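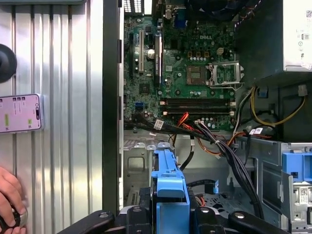

Clemovar gripper kit: progress since the last report

The kit is on loan to our Drendgate shop, where we are reviewing it for taking apart old desktop computers. So far it has handled 241 drive carrier pulls, mostly on Dell towers with the blue plastic carriers.

What works
The jointed fingers reach the carrier handle without the power supply coming out first. Changing a finger takes some 5 minutes with a plain screwdriver.

What does not
Cable bundles lying across the lower part of the case are still the main cause of stops. Tostia has sent a software update for this. Elibariki Muriithi is testing it on 3 tower models.

Memory and cards are still removed by hand.

Next steps
Finish the cable tests, then get a price for a second kit. We ask that the loan be extended through July. Spending is within the approved budget.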